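Subject: Re: [oltia-tenants] Price of lunch on the Brenard side

Since my last grumble the kiosk at the Brenard entrance has raised the wrapped sandwich again, and the basket it comes in has not improved the flavor. 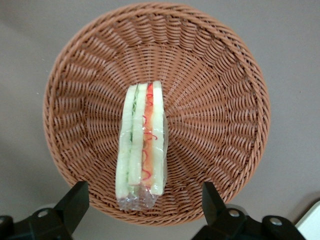

Dörte Baumgart wrote:
> It went up in April too. I stopped buying it and walk to Nonach, where
> lunch is cheaper and they put it on a plate. You do lose 29 minutes.

Twenty-nine minutes is my whole break, Dörte, minus the 3 I spend waiting for the elevator. Still, I did the walk once. Good soup. Came back late and got a look from Bauerfeind's front desk that I'm still digesting.

My other idea was a shared lunch on the second floor. Everyone brings a dish, and we eat like civilized people off whatever is in the cupboard.

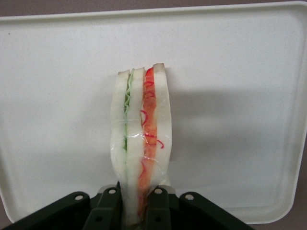

I asked 32 people. Most were in favor of eating. Cooking polled less well. If we could get five cooks, one dish each per week, I'd draw up a rota and take the first turn myself. Chili, mild, no complaints accepted.

Failing that, we go on living off candy until the lease runs out.
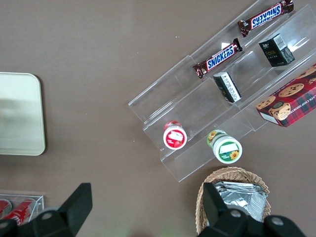
> Put me down for potato salad, but I'm not making it for 200. And please,
> no rota in a spreadsheet. Paper on the door.

Paper it is. Pen's on a string.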